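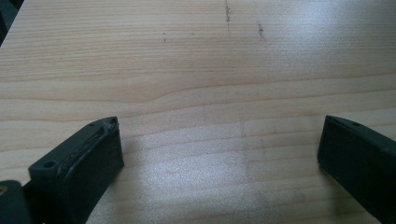

Maksym reckons we should send the kit back for the wider jaws before we get fond of these ones. Too late for me, I'm fond of them already! He has a point about the width, though, and I'll come to it.

2 September 2024, bench notes, Indthorpe workshop. Second day with the Braten hand-held gripper kit. We have it on trial until November and then we pay or post it back.

Set-up first, because I forgot to write it down last time and Leonie quite rightly complained. Charge the handle overnight. Plug in the camera lead before switching on, otherwise the software sits there looking for it and you have to start again. Open the jaws all the way, press the calibrate key, close, open, press again. The second press is on page 68 of the manual, under "Storage" of all places. With that done the opening on the screen matched my calipers every time I checked, which made me very happy indeed.

What I like so far:

The squeeze. It's so smooth! I was expecting something like a litter picker and it's much closer to a good pair of pliers with a soft spring. You can close on a thing slowly and feel the moment it takes the load. Jana tried it for five minutes and then wouldn't give it back, so I did the paperwork.

The recordings. Every run saves as its own folder, picture and jaw opening together, and you can scrub through them on the laptop straight away. Two runs wouldn't open this morning. Both were ones where I'd pulled the lead out too early, so I'm blaming myself and not Braten. Must ask them whether there's a repair tool.

The fingers come off easily. The spare set went on without a fight and came off again the same way (keep the little screws in the tin lid, NOT on the bench, Ludger).

What I don't like so far:

The glossy table. There's a great bright patch right between the fingers wherever the lamp catches the varnish, and that's the very spot where the part will be sitting. I've tried tipping the lamp and all it does is move the patch along. Grey card or a matt cloth tomorrow. I'd also like to wipe the table down properly, as there are dark marks on it and I don't want the tracking software deciding they're interesting.

Jaw width. Fully open is plenty for the caps and the small brackets. For the Prorkmont housings it's tight, and you have to come in dead straight or you knock the thing over. That's Maksym's complaint. The wider jaws are a separate order and he'd like the swap done now while the trial terms still cover it. I'd like another week on these first, so that we know what we're comparing with.

Weight. Fine for me for an hour. Ida had a sore wrist after a long session and thinks a strap from the ceiling would help. There's a hook over bench two that used to hold the air line.

Runs today: 60, all caps, out of the tray and into the fixture. I binned the early ones where I was still waving it about like a torch. Ida's are much steadier than mine. She rests her elbow on the bench, comes down, waits a beat, closes. We should all copy her, and I've asked her to do a set that the rest of us can watch before we start.

The plan is 500 good runs on caps before we let the arm try anything on its own. It sounds like a lot until you get into the swing of it, and then they fly past. Leonie wants the brackets mixed in from the beginning. I'd rather keep them apart until we've seen one part work all the way through. To be argued over tea.

Price, for whoever does the sums: the quote has the kit as one line and the training day as another, and we can drop the training day. Spare finger pads are 371 for the big box, which seems steep to me. Ask if they do a smaller one. Heitmann have the same kit, and Leonie is going to find out how long their pads last.

Still to do
Matt cloth for bench two
Email Braten: broken folders, small box of pads, swap terms for the wide jaws
Longer camera lead, the one in the case pulls when you reach the far side of the tray
Ida's demonstration set
Look at the strap idea, check the hook will take it
Label the chargers

Handle is on charge by the window. Please leave it there overnight, I want an early start on the next lot of caps.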